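木工选修课项目报告：把一个画框拆开再装回去

课程：家具与木作基础
小组：Irina Preda、Tudor Cozma、Tianyou Xiong（执笔）
指导教师：Roxana Neagu
提交日期：6月20日

一、选题经过

我们组最初的题目是一把折叠椅。Neagu老师看完草图，问我们有没有坐过自己画的东西，于是题目改成了画框。画框的好处在于没有人会坐上去，坏处在于它只有四根木条，哪里做坏了都藏不住。

任务书上写得很简单：选一个现成的浅色木画框，弄清它的结构，记录拆装过程，再仿制一个同尺寸的。经费200元，超出部分自理。自理的部分后文会交代。

二、材料与前期调查

样品是从Marnstead旧货店买来的，店主Lucian Grecu先生坚持说它“几乎没挂过”。外框是浅色木料，正面刨得宽而平，四角为斜接。内侧有一圈台阶，术语叫裁口，透明面板就搁在里面，后面衬着红褐色的底。面板是玻璃还是亚克力，组内争论了一整个下午。Tudor主张敲一下听声音，Irina主张谁敲谁赔，最后在报告里统一写作“透明面板”。

仿制用的木条从Wimeck木料行购入，买来时是长料，自己锯。我们在第一次锯切前画了线，在第二次锯切前学会了画线时把锯路的宽度也算进去。这两句话之间隔着一根报废的木条。

另外做了一份小问卷，问同学家里的画框坏在哪里，收回311份。最多的答案是“角开了”，其次是“挂钩掉了”，还有一位写的是“画不好看”，我们归入了其他。问卷对仿制没有直接帮助，但它让我们把力气集中到了斜角上。

三、斜接角的问题

四个45度角加起来必须是360度，这一点我们在小学就知道了。真正的麻烦是每个角差一点点，前三个角看上去都很好，误差全部攒到第四个角一起出现。第一个仿制件的第四角能塞进一张学生证。Tianyou（即本人）建议用腻子填平，被Neagu老师否决，理由只有两个字：“重锯。”

后来我们换了靠山，锯完以后再用修角器一刀一刀推，推到两条边的木纹在接缝处对得上为止。原样品的木纹在角上相接得很干净，我们在它旁边摆了自己的第二件，看了一会儿，把第二件收进了抽屉。

第三件算是过关。胶用的是普通白胶，夹紧后静置过夜。说明书写30分钟可以移动，我们在第一件上信了这句话。

四、裁口与面板

裁口的深度决定面板和衬底能不能一起放进去。我们量样品时只量了一处，仿制时四边照抄，装配那天发现面板放进去以后还高出来一截。重新量，才知道第一次把尺子斜着放了。这次失误让小组在测量环节增加了一条规定：每个尺寸由两个人各量一遍，量完之前不许互相看。执行下来，两个人的数经常不一样，会议时间因此变长。

面板入框时最怕的是框体受力不匀。斜接角本身没有榫，全靠胶面，角朝下立着的时候重量会压到一个点上。平放最稳妥，但平放看不到内侧台阶，检查裁口时还是得把框立起来，转着看。

样品木框与木料表面的近照附在下面。
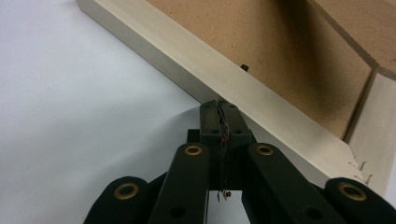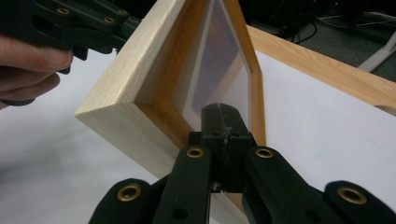
五、表面处理

表面处理是全组意见最统一的环节，原因是大家都累了。砂纸从粗到细走三遍，顺着木纹，角上换成手指包着砂纸轻轻带过。Irina负责上油，她在废料上试了Amini的木蜡油和Prornetti的水性清漆。前者颜色偏暖，后者干得快，但我们刷出了几道看得见的刷痕，这应当怪我们，不怪清漆。最终选用木蜡油，薄涂两遍。样品表面是平滑的缎面光泽，我们的成品在灯下接近这个效果，在窗边就露怯了，能看到一处砂过头的浅坑。它的位置在背面附近，挂起来以后要贴着墙才看得见，我们认为可以接受。

六、费用

木条、砂纸、白胶、木蜡油加上那根报废的木条，一共超出预算，超出的部分由三人平摊。报废木条的钱本来应由锯它的人承担，投票结果二比一，但执笔人保留在报告中记录此事的权利。

七、不足与后续

第一，仿制件只做了一种尺寸，斜角的经验换到大框上是否管用没有试过。第二，没有做承重测试。Tudor设想过开合挂钩1,000次，做到下课为止离目标还很远，数据没有写进来。第三，裁口的测量方法还应该改进，至少应该做一块定深的小木规，免得每次都为尺子吵架。

如果下学期还能用木工房，我们想在斜接角里加薄片榫，再和只用胶的角作比较。折叠椅的草图也还留着，Neagu老师说可以再拿来看，条件是先由我们三个人坐。

附：第一件和第二件仿制品现存于木工房靠门的抽屉里，需要废料练习上油的同学可以自取。第三件请不要拿。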